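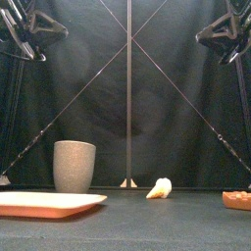

Ornby table cover in blue-grey, shown with tray, speckled cup and toy ice cream cone.

Ornby Table Cover, Blue-Grey

Matt protective cover for play tables, craft tables and counters. Supplied as a single flat sheet, cut to size at our workshop in Ruvdale. The tray, cup and toys are not included.

Surface
Matt, slightly mottled, blue-grey. The mottling varies from one batch to the next. Where several tables in one room are to match, order all covers together and write "same batch" in the order notes. Small light-coloured items, such as play food and counters, show up well against this shade.

Specification
Thickness: 2 mm
Standard width: 9 cm over the table width, for trimming on site
Colour: blue-grey only
Underside: plain, non-adhesive
Minimum order: one sheet

Fitting
Unroll the cover face up and leave it flat overnight before trimming. Creases from transport normally relax within a few days. Do not iron. If a crease remains near the front edge, turn the sheet so that it lies at the back. Trim with a sharp knife and a steel rule, in two or three light passes. Corners can be rounded with scissors.

Use with trays and cups
The cover is suitable under shallow trays, stoneware and ordinary tableware. Unglazed foot rings can leave grey marks, which come off with a damp cloth. Lift heavy trays to move them. Hot pans need a separate mat.

Cleaning
Warm water and washing-up liquid. Rinse and dry. Avoid scouring powder, which polishes the matt finish and leaves shiny patches. Felt-tip pen should be wiped off the same day. Wax crayon can be lifted with a plastic scraper.

Matching items
Flakisen edge strip, for tables with exposed front edges. Cut to length.
Byun storage tube, for covers that are taken up between sessions. Do not fold the cover for storage.

Ordering
Send the table length and width in millimetres, measured at the widest points. For round tables send the diameter. Orders are checked by Lesia Kushnir before cutting, and cut sheets cannot be exchanged. Trade enquiries for schools and nurseries go to Pascal Besnard. Offcuts up to 400 mm long are sold separately when in stock.

Page last revised: December 31, 2020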